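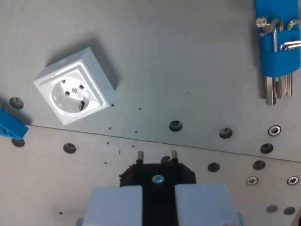 Fig. 1. Surface-mounted wall socket of the Schuko type, with a set of hex keys.

Home | Course outline | Handouts | Reading | Contact

Wurkon Evening Courses
Living Abroad for a Year: Practical Preparation
Handout 9: Plugs, sockets and what to pack

Welcome back, everybody, and thank you for the very good questions at the end of our last session. Several of you asked me to write down the part on electricity, as I went through it rather quickly with one eye on the clock, so I have tried to put it all into these notes along with a few things I forgot to say. Please read them before the next class if you can, and bring along any charger or appliance you are not sure of - we shall have a good look at the labels together.

1. Why sockets differ from country to country

When electricity first came into people's homes it was mostly for lighting. If you wanted to run something else, such as an iron, you often took the bulb out and screwed the iron's lead into the lamp fitting. As more appliances came on to the market, makers in different countries designed their own plugs, and each country wrote its own rules to suit what was already in the walls. By the time anyone thought seriously about one shape for everyone, there were millions of sockets in place and it would have cost a fortune to change them. There have been attempts since, and a few countries have taken up newer shared designs, but most of us are still living with the choices our great-grandparents made.

For our purposes, the plugs you are likely to meet in Europe fall into a small number of families.

The British plug (type G) has three flat pins and its own fuse. You will find it in the United Kingdom and Ireland, and also in Malta and Cyprus, which is handy to know if you are on the Vevia placement.

The Schuko socket (type F) is round and recessed, and takes two round pins. The name is a shortening of the German for "protective contact", and refers to the earth clips at the edge of the recess. It is the usual socket in Germany, Austria, the Netherlands, Spain, Portugal, Sweden, Norway, Finland and a good many other places.

The French socket (type E) looks much the same at a glance, but has an earth pin sticking out of the socket itself. France, Belgium, Poland, Czechia and Slovakia use it. Most modern plugs sold on the Continent are made to fit both E and F, so in daily life you will hardly notice which one you have.

Italy, Switzerland and Denmark each have a pattern of their own. The slim two-pin plug on a phone charger (type C) goes into nearly all of them, but anything with an earth may need a different adaptor. If you are off to one of these three, please come and see me, as there are older and newer versions and it is easy to buy the wrong thing.

2. Voltage, or will my kettle work?

The mains supply across Europe is nominally 230 volts at 50 hertz, and that includes Britain. So if you are moving from Leeds to Lisbon, the only thing you need to think about is the shape of the plug. The appliance itself will be perfectly happy.

It is a different story if you are coming from or going on to North America or Japan, where the voltage is a good deal lower. Look for the small print on the appliance or its power supply. If it says something like "Input 100-240 V, 50/60 Hz", it will work almost anywhere with a plain adaptor. Laptop and phone chargers nearly always say this. Hairdryers, straighteners, kettles and toasters very often do not, and these are the things people ruin in their first week (I lost a much-loved set of heated rollers this way, and the smell stayed in the curtains until May).

An adaptor changes the shape of the plug and does nothing at all to the voltage. A converter, or transformer, changes the voltage, but one big enough for a hairdryer is heavy and costs more than a new hairdryer. Do please just buy a new hairdryer.

3. Reading the label

You will see a figure in watts (W) and perhaps one in amps (A). Watts tell you how much power the appliance draws. If only the amps are given, multiply them by the voltage and you have the watts, near enough for household purposes.

A Schuko socket is commonly rated at 16 amps, but many travel adaptors are made for much less, and it is the weakest part of the chain that matters. Before you plug in a heater, look at the rating printed on the adaptor. If there is no rating printed on it, I would not use it for anything bigger than a phone.

A worked example, for those of you who like to see the sum. Suppose your landlord's extension lead is marked 10 A. At 230 volts that gives you 2300 watts. A kettle might take 2200 watts, so the kettle on its own is within the limit. Put a toaster on the same lead and you are well over it. The same goes for a fan heater and an iron, which is just what people want to use at the same time on a cold morning!

4. What to pack and what to leave

Bring two good adaptors from home, one for your hand luggage and one for your suitcase. Bring a multi-way lead with your home plug on the end if you have a lot of small chargers, as you can then run the lot from a single adaptor. Keep it to small chargers, mind.

Leave behind the kettle, the iron, the lamp and the slow cooker. Anything that makes heat is bulky and cheap to replace, and the local one comes with the right plug already fitted. Students in the Prokuto flats will find a kettle and hob in the kitchen. Those of you in the Chiang building should ask first, as private cooking appliances are not allowed in the bedrooms there and the rule is taken seriously.

If you are staying the whole year and have something you truly cannot part with, a qualified person can fit a new plug to it. Please don't do it yourself with a kitchen knife on the first night. A British appliance relies on the fuse in its plug, and a Continental plug has no fuse, so it is worth asking for advice before anything is cut off.

5. Your rented room

When you are shown round, take a few minutes over the electrics, even if you feel a bit awkward with the landlord standing there. Notice where the sockets are in relation to the bed and the desk. Older flats may have very few, and you may still come across two-pin sockets with no earth in the bedrooms. Ask where the fuse box is and whether you are allowed to reset it. Ask, too, whether electricity is included in the rent, and if it isn't, write down the meter reading on the day you move in. A reading such as 2905 means nothing by itself, but it will mean a great deal when the first bill arrives and you need to show where you started.

A cracked socket, a loose one, or one with brown marks on it should be reported in writing and left alone until it has been mended.

Words to know before the next class

Mains, socket, plug, earth, fuse, lead, adaptor, meter reading, landlord, inventory, deposit. Look up each one in the language of the country you are going to and write it in the back of your notebook. "Earth" is the one that catches people out, as dictionaries tend to give you the planet or the soil.

For next time: read Handout 10 (Water, heating and rubbish) and bring the labels from two appliances you had planned to take with you.

Handout last revised 07/08/2020

Wurkon Evening Courses | Contact the course office | Copyright Wurkon, all rights reserved | Back to top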